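The Testness Report

Erdal Başaran did not believe in the botnet. He had read the vendor's paper twice on the train, and both times he got as far as the map with the red dots on it and thought, well, anyone can buy red dots.

"Testness," he said, when he got to his desk. "Who names these things?"

"Jarberg do," said Meireles, without looking up. "They found it, they name it."

"They say they found it."

Meireles had worked beside him for long enough to let that go. She had the paper open as well, with a list of addresses down the left side of her screen. According to Jarberg, 2491 machines were calling home to a single server every night at three in the morning, and 108 of them belonged to customers of Valari. Valari was who paid for the desks, the heating and the coffee, so it was going to be a long day whether Erdal believed in it or not.

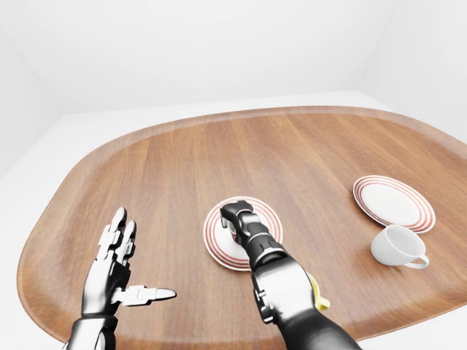
The table, with the white wall behind it.

"Has anyone talked to the server?" he asked.

"Jarberg published a script. You send it a hello, it sends you back a hello."

"And that proves what?"

"That it says hello."

He downloaded the script anyway, onto the old laptop that was allowed nowhere near the office network, and read it line by line before he let it do anything. It was short and rather badly written. Half the comments were in capitals. There was a warning at the top saying that it was for learning purposes only, which in his experience was what people wrote when they had no idea what a thing would do.

He ran it. The server said hello.

He ran it again with the greeting spelt wrong, on purpose. The server said hello. He sent it a row of noughts, and then the first line of a hymn he remembered from school, and then nothing at all, only an open connection and silence. Each time, the same eleven bytes came back, as cheerful as a parrot.

"Come and look at this," he said.

Meireles wheeled her chair over. She watched him send it the word "cabbage".

"It's a stub," she said eventually.

"It's a doorbell nailed to a wall. There's no house behind it."

"Or it doesn't like you. They do that. If it knows you're not one of its own, it plays stupid."

He had thought of that already and had been hoping she wouldn't. It was the trouble with the whole trade, as far as he was concerned. If the thing answered, it was guilty, and if it didn't answer properly, it was guilty and clever.

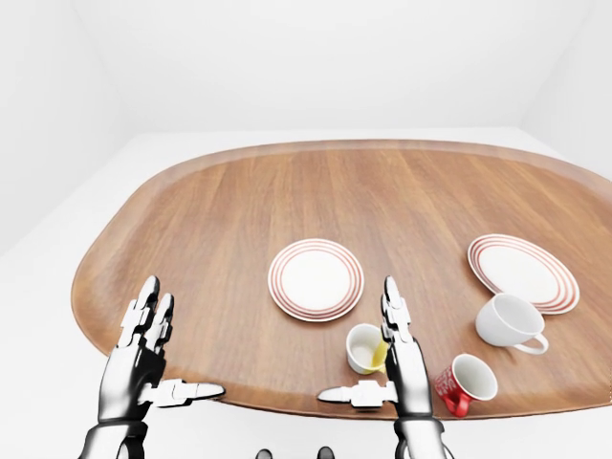 Three in the morning

They stayed on to watch it. That had been Meireles's idea, and she had brought soup. One of the 108 customers, a firm that sold bathroom tiles, had agreed to let them record everything that left its network overnight, and had asked only that they not slow down the printers.

At two there was nothing. At half past two there was a burst of traffic that made Erdal sit up, and it was the tile firm's backup. He felt a certain satisfaction about that and tried not to let it show.

"You want it to be fake," said Meireles.

"I want somebody to check. Jarberg sell the cure, you'll notice. Page nine."

"People who sell umbrellas can still be right about rain."

He ate his soup. At three exactly, one machine in the tile firm's warehouse opened a connection to the server. It did not say hello. It sent 2 bytes, waited, and sent 2 more, and the server, which had given him the same stupid answer all day, gave it something very long indeed.

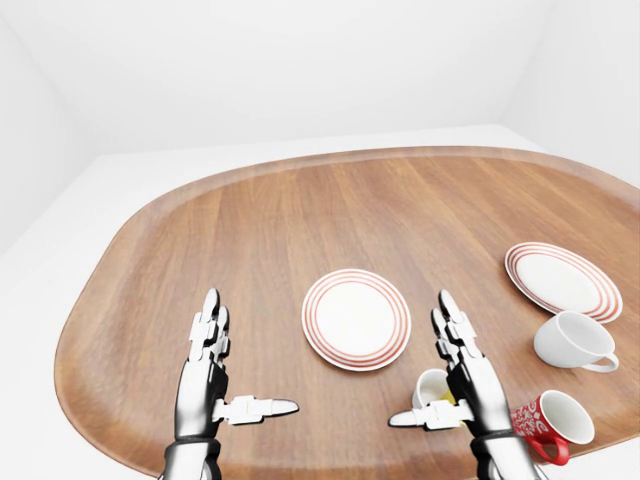
What did the server send?

A list of addresses, scrambled with a key so simple that Meireles had it undone before the soup was cold.

Erdal scrolled down the list for a while. Most of it matched the paper. He counted it, then wrote a line of code to count it for him, and got 2491 both times, which annoyed him more than he could have explained.

"So they were right," said Meireles.

"About the number."

"Erdal."

"Their script's wrong. It never sends the 2 bytes. Anyone who used it to check would have got the doorbell and gone home." He scrolled back up to the top. "And why is this one first? They're in order, all of them, except this one."

She leaned across and read the address, then read it again against the sheet on the wall – the one with Valari's own ranges on it, which neither of them had needed to look at in months.

"Don't ring anybody yet," she said.

He had already unplugged the phone.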